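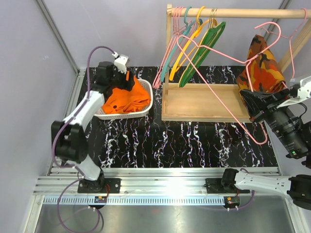 Figure 3. Two robot arms at a black mat with white streaks; the left arm reaches into a white plastic basket.

4.2 Licensing delay and retail entry

The second part of the analysis deals with the time between a retail cannabis application and a final decision. We use the license register of the Wilelero district, which lists every application filed after the district council passed its retail ordinance in November. The register gives a filing date, a decision date, the zoning class of the parcel, and a code for the reason a file was returned to the applicant. It holds 217 applications. Of these, 13 were withdrawn before any review took place, and we drop them from the delay model but keep them in the entry model.

Delay is measured in calendar days. Working days would be closer to how the licensing office plans its own work, but the office changed its holiday schedule during the study period and the register does not say which schedule applied to a given file. Files returned for correction keep their original filing date. This choice lengthens the measured delay for applicants who submitted incomplete security plans, and it should be kept in mind when the coefficients in Table 5 are read.

The main explanatory variable is the buffer distance between the proposed store and the nearest school parcel. Under the ordinance a store may not open within 200 meters of a school. Distance is taken from parcel edge to parcel edge, as the zoning office does it - an earlier working paper by Rajput used door to door distance and reported a weaker effect. Parcels just outside the limit were often sent for a second survey. The median delay for these parcels is longer than for parcels in the outer band, and the gap remains after controls for zoning class and applicant type are added.
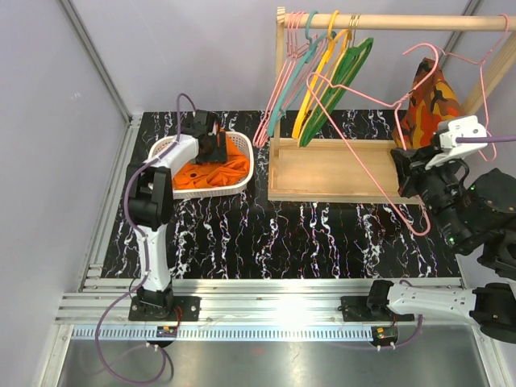 The second survey does not explain the whole gap. Within the group of files that were surveyed only once, parcels close to the limit still waited longer for a decision. Two readings are possible. Staff may have set these files aside until the appeals board ruled on the meaning of "school parcel", or neighbors may have filed more objections. The register does not record objections, so the two readings cannot be separated with the data at hand.

Entry is modeled at the level of the census block. The town of Gedum is treated as its own market, as it kept a local ban for the first part of the period and then lifted it by a vote of the town board. Blocks in Bassi serve as the comparison group. Population in the Bassi blocks is small, in most cases under 2000 residents, and a single store can move the per capita rate by a large amount. We therefore report counts and rates side by side.

Lifting the ban was followed by a rise in applications in Gedum but by little change in the number of open stores within the study window. The likely cause is the delay described above - an applicant who filed right after the vote would, at the median, still be waiting when the window closes. Standard errors are clustered by zoning district. All models were fitted in Vadex with default settings, apart from the entry model, where the step limit was raised to reach convergence.

Related items
Local bans and cross-border cannabis sales
Zoning buffers in retail licensing: a review of methods
R. Rajput, Door to door: measuring store distance in Wilelero
Tax rates and the price of legal flower
Appeals board rulings and the meaning of "school parcel"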